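Hirkon Living History Society
Press release, December 30, 2000
For immediate use

Society asks for proof before backing Dromusness battle weekend

The Hirkon Living History Society will not put its name to next July's re-enactment at Dromusness until the organisers, Proso Events, show where their story comes from.

Proso has been selling the weekend as the return of "the Battle of Moya Ford", with 1000 fighters in full kit and a camp of 50 tents. Our members have looked for this battle in the county records and in two parish histories. So far we have found one mention, in a holiday guide, and it gives no source.

"A big fight in a field is good fun and I have been in plenty," said Kasun Miah, who chairs the Society. "But if you tell families that it happened on this spot, you ought to be able to say how you know."
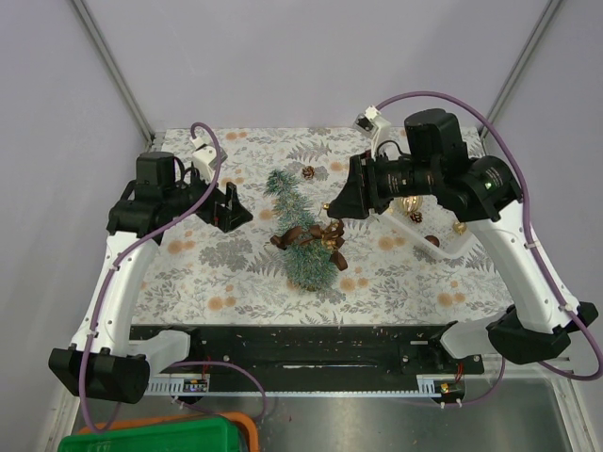 What we have asked for

The Society wrote to Proso with 19 questions. Most concern dates, dress and weapons. Several are about safety, such as who will check blades and how close the public may stand to the horses. We have had a reply to four of them, and two of those replies were the same paragraph.

We also doubt the numbers. The last event at Dromusness was billed as a clash of armies and drew over 40 fighters, several of whom changed sides after lunch to even things up. Proso has not said where the rest will come from, or who will feed them.

Fiorella Melis, our kit officer, has seen the sample costumes. "The helmets are two hundred years apart," she said. "I was told the crowd won't notice. Some of them will, and they write to us."
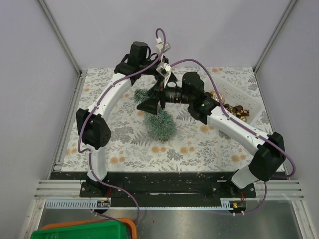

Small artificial Christmas tree on a flower-print cloth.

Proso says a full programme will follow in the spring. We were told much the same last spring. Members may of course take part as private persons, but should not wear the Society's badge while doing so.

Press enquiries: Kasun Miah, Hirkon Living History Society.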